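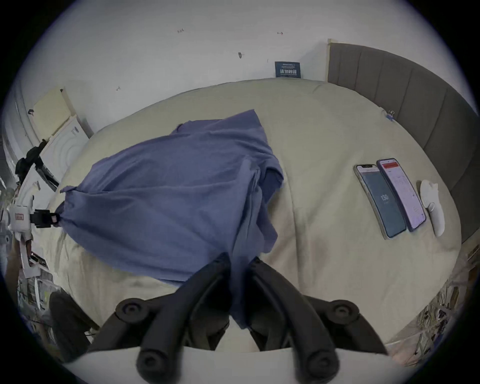
Holgura

El protocolo decía camisa, cama, dos agarres. La camisa era de un azul violáceo y llevaba tantos ensayos encima que el cuello había perdido la forma. La cama venía con el piso que Pramitz nos alquilaba en Plandudden, igual que el cabecero gris y el edredón beige. El primer agarre era una mordaza negra montada en el brazo blanco, a la izquierda. El segundo lo llevaba yo en la mano: base blanca, dos dedos negros curvos, articulados, de segmentos gruesos.

Se trataba de decidir cuál de los dos se compraba. La mordaza la fabricaba Trurari. Los dedos eran de Mosquera, y la versión de mano servía para medir lo que haría la versión de brazo cuando existiera una versión de brazo. La fecha límite del informe era septiembre.

Cada ciclo empezaba igual. El brazo cerraba la mordaza sobre una esquina de la tela y tensaba hacia su lado. Yo acercaba los dedos al borde inferior, cerraba y esperaba la señal. Luego tirábamos los dos, el brazo y yo, hasta que uno perdía la prenda o hasta que el ciclo expiraba. La fuerza estaba limitada a 20 newtons en ambos lados. El controlador anotaba el resultado con una letra: T, M o E. La E era empate.

La mordaza agarraba bien y soltaba mal. Su modo de fallo era conocido: si la tela entraba con pliegue, el sensor de cierre leía más grosor del real y el brazo daba por bueno un agarre que sujetaba una sola capa. Los dedos de Mosquera fallaban de otra manera. Al ceder en las articulaciones se adaptaban a cualquier bulto, pero cada articulación tenía holgura, y la suma de las holguras en la punta llegaba a 5 milímetros. Con una manga daba igual. Con un botón se notaba.

Yo escribía estas cosas en la columna de observaciones, que nadie en Pramitz leía. Lo sabía por el contador de accesos.

En el ciclo 1566 el brazo tardó en tirar.

Comprobé primero lo evidente. Alimentación correcta, bus correcto, sin avisos térmicos. La mordaza estaba cerrada y la esquina seguía dentro. La camisa había quedado ahuecada entre los dos, en diagonal sobre el edredón. La señal había sonado, yo ya había empezado a tirar y el brazo acompañaba el movimiento. Avanzaba hacia mí lo mismo que yo retrocedía. La célula de carga marcaba cero con nueve newtons, el peso de la tela y poco más.

El ciclo expiró. El controlador anotó E.

Repetí con los mismos parámetros y obtuve lo mismo. Cambié la esquina. Cambié la velocidad de tracción. Puse la camisa del revés. El brazo cerraba, tensaba lo justo para que la tela dejara de tocar el edredón y después me seguía. Si yo me detenía, se detenía, con un retardo de 40 milisegundos que coincidía con el del lazo de control. Si yo bajaba, bajaba.

Abrí la configuración. Alguien había puesto la rigidez del brazo a cero en el eje de tracción. La entrada del registro llevaba mi usuario y una hora de la madrugada, las tres y doce. A las tres y doce yo estaba en el piso, eso era cierto, porque dormía allí desde que el turno de noche se quedó en una sola persona. No recordaba haberme levantado.

La explicación razonable era una tarea programada que heredaba la última sesión abierta. La busqué. Había una, en efecto, pero hacía copias de seguridad y no escribía en ningún parámetro. Restauré la rigidez, cerré la sesión y cambié la contraseña. Lo anoté en observaciones.

A la mañana siguiente estaba otra vez a cero. El usuario era el mío. Las tres y doce.

Hice entonces lo que el protocolo no contemplaba, que era dejarlo así y medir. Con rigidez nula el agarre de Trurari dejaba de dar falsos positivos: al no haber tirón brusco, la capa mal sujeta se acomodaba sola dentro de la mordaza. La holgura de Mosquera tampoco contaba – sin carga lateral, las articulaciones se quedaban apoyadas siempre del mismo lado. La camisa se extendía entre los dos agarres y se podía colocar sobre la cama donde uno quisiera. Hasta entonces habíamos medido cuál de los dos ganaba. Doblar no lo había intentado ninguno.

La doblé. Llevó 2 intentos. En el primero moví la mano demasiado rápido y la tela se me escurrió. En el segundo fui despacio, y al llegar a la mitad de la cama el brazo se adelantó.

Fue poco, un palmo escaso. Llevó su esquina hasta la mía y esperó con la mordaza suspendida sobre mis dedos. En el registro no constaba ninguna orden de posición. El lazo seguía en modo pasivo. Abrí los dedos y la mordaza se abrió.

Miré la camisa un rato. El doblez estaba desviado en el lado del cuello.

Redacté el informe esa tarde. La tabla comparativa ocupaba una página y daba ventaja a Trurari en retención y a Mosquera en prendas con relieve. El resto eran condiciones de ensayo, temperatura de la sala, versión del firmware. En recomendaciones puse que se compraran los dos y que se utilizaran a la vez, uno enfrente del otro. Pramitz contestó que el presupuesto contemplaba uno. Pedí una prórroga hasta agotar la partida de alquiler, y la concedieron sin preguntar para qué.

Desde entonces el registro tiene dos series. La primera acaba en 1566. La segunda no lleva letras, porque el campo de resultado solo admite tres y ninguna describe lo que pasa.

Sigo cambiando la contraseña cada semana, como indica la norma. Dejo la camisa extendida antes de acostarme, con una esquina hacia el brazo. A las tres y doce se oye el ventilador del armario subir de vueltas y después los frenos, uno por eje, empezando por la base. No suelo levantarme. Por la mañana reviso el doblez con la regla, anoto la desviación en milímetros y la deshago.

Ayer fue de uno con cinco. El botón de arriba estaba abrochado.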